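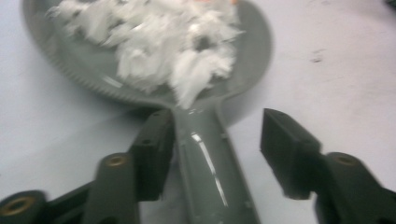

Sweeping up is a job most of us learned before we could read, and we've never given it a thought since. Try explaining it, though! Which hand goes first? How hard do you press? When do you stop chasing that last bit round the table and call it clean? I spent a day in Wedlow with a team who need answers to all of those, and who have very sensibly given up on writing them down. They do the sweeping instead, again and again, and let a computer learn from it.

The project is called Dimora and its aim is easy to state: a pair of robot arms that can tidy a tabletop in an ordinary home. The arms were in another building on the day I came, and I didn't miss them a bit. All the work that had me hooked was being done by people, with a gripper in each fist.

You hold the thing by its handle and the two black fingers out in front open and close. There's a camera on it looking down between them, so what gets recorded is more or less what the robot will see when its own turn comes. Whatever you want to pick up, you have to pick up with those fingers. Your own clever, squashy, sensitive fingertips stay wrapped around a grip where they can't help.

I asked for a go, of course. The dustpan was fine. The brush was a different matter, because its handle is smooth and gets wider as you go down, and the first few times I grabbed it too high and it swung round like a weathervane. By my sixth try I had found the spot. I was ridiculously pleased with myself. 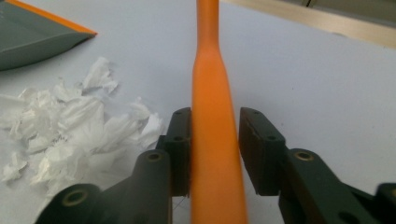 Make a mess, clear a mess

A single example begins with torn paper on a white table, the pan and the brush laid down somewhere within reach. Somewhere is the important word. If the pan always sat in the same place, the system would learn to reach for that place and come unstuck the moment you moved it. So between takes the pan is turned, the brush goes to the other side, and the paper is pushed into a new heap or spread thin.

Then you pick up, sweep, and put down. A good run takes roughly 16 seconds. The team has 2250 of them saved so far and wants 3000 before the end of January, when training starts in earnest on the full set.

Paper turns out to be a lovely teacher. Small pieces skate away if you're too brisk. Curled ones ride over the lip of the pan and tumble back out the side. A heap holds together until you touch it and then goes everywhere. Every one of those little disasters asks for a slightly different stroke, and you can watch people find it without knowing they have. I saw one of the regulars tip the pan a touch, just as the brush arrived, and asked why. The answer was a blank look and "Did I?"

That tilt will be in the recording all the same, which I find rather wonderful.

Spoiled takes are kept too, in a folder of their own. A dropped brush ends the run, but a fumble that gets put right is treasured. A robot that has only ever seen perfect sweeping has no idea what to do after its first mistake, and it will make one very soon. The early Dimora model, trained on tidy examples alone, used to nudge the brush off target and then sweep thin air with total confidence. Adding a batch of rescued fumbles helped more than anything else they tried that autumn.

It is tiring work, mind. Your forearms notice after half an hour, and people start to hurry, and hurrying shows up in the data as sloppy strokes. The rule in Wedlow is 36 takes and then a proper break with tea. I managed fewer than that and still took the tea.
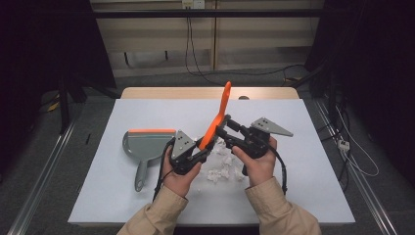

MACHINES AT HOME

What happens to all this sweeping? Each take is trimmed at both ends and checked by a second person, who looks for dropouts in the recording and for anyone's sleeve getting in the way. Checked takes go into Pramia, the team's own library, alongside earlier sets on folding flannels and stacking bowls. The learning program, Dixit, works through them and tries to guess, moment by moment, where the grippers should go next. At first its guesses are hopeless. After a few nights of training they begin to look like somebody's sweeping, which gave me a small shiver when I was shown it on a screen.

Other surfaces come next, starting with a dark one, and then other kinds of mess. Rice has been mentioned, and dry lentils. There was some groaning at the lentils.

I went home and swept the kitchen table very slowly, watching my own hands. I tilt the pan as well.

December 28, 2018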